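3.2 Setting and Surfaces

The Hikia room was chosen from the 13 interiors in the Resov survey on account of its mixed use. The building dates from 1942 and was put up as a storage hall. Its present fittings are those of a sitting room and a small kitchen, placed inside a volume that was never divided for domestic life. In the terms set out in Section 2, it is an open interior: the limits of each activity are given by furniture and by habit, and only to a small degree by walls.

Two properties of the shell bear on the results. The first is the ceiling, which is white and ribbed and carries fluorescent tube lighting. The second is the window wall, where a wide roller blind can be drawn down over most of the glass. With the blind lowered, daylight reaches the floor mainly from the side, through tall openings, and the tubes supply much of the remaining light. 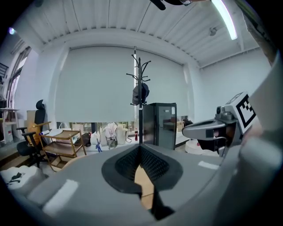
Light conditions were therefore recorded as mixed for all entries, following the scheme used for the Broler apartments. No attempt was made to separate the contribution of the tubes from that of the windows. The inventory was completed on 2020-05-03, and the order of the entries follows the floor plan from the seating area outward.

Furniture was entered first and small objects second. A surface was counted as a resting surface if an adult could set an object down on it while standing, without moving anything else. Under this rule, tables, counters, open shelves and stands all qualify. Seats were entered separately, although previous work (Wei survey, Part 2) found that chairs and poufs often serve as resting surfaces for short periods. Bags were treated as a class of their own, as they are both objects and containers, and their contents were not recorded.

The low table is the central piece in the seating area. It is oval, in a light natural wood, and stands within reach of a round upholstered pouf. Objects on the table were few and well spaced, and they belonged to different classes: a cup, a bottle and a cut sprig. Bags were found on the shelving rack and on the white counter, which suggests that the two surfaces shared the same role for arriving users.
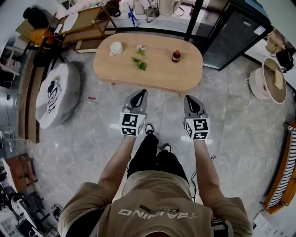 Figure 1. Seating area with the low oval table. On the table: white cup, flowering sprig, small brown bottle with red cap. Shelving rack to the left and glass-door refrigerator at upper right.

The refrigerator was assigned to the kitchen group in spite of its position close to the seating. Had it been assigned by distance alone, the boundary between the two groups would have passed through the table itself. The stand with the wooden top was entered as a resting surface, and the chair with the striped cushion as a seat.

Circulation was considered last. The upper level is edged with a black metal railing and overlooks the main floor. The tall window and doorway beneath it were taken as one opening in the plan, as their frames are joined. Persons standing in this part of the room were noted by position only. Backpacks worn on the body were left out of the bag class, in keeping with the rule that an object must be at rest to be entered. 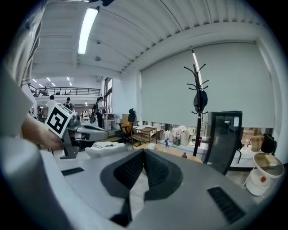
Figure 2. Far end of the room, with mezzanine and railing at left, persons standing near a small white table, and the roller blind lowered at right.

The small white table at the far end was retained as a separate entry. It lies outside the seating group and was given the code for isolated surfaces, of which the full survey contains 10. Results for this class are reported in Section 4.1 together with those for window sills.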